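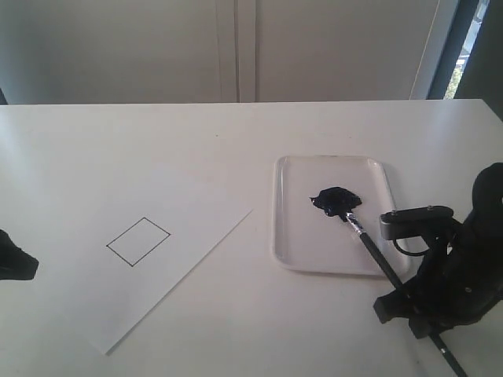
A sheet of white paper on the white table.

Prestlow Business Park, Bunddale: a review of the small units

We took a unit in June and I'm still telling everyone about it! The park has over 100 firms on site, from Kun (pump parts) to a bakery supplier, and half our early orders came from neighbours. Ours is 119 square metres with a proper loading door, and lorries can turn without shunting. Broadband went in within 7 days. The service charge is £179 a month, a bit steep, and parking gets tight by 9am. Ask for the Pevotar Road side if you can, it's far quieter.

Tamás Vass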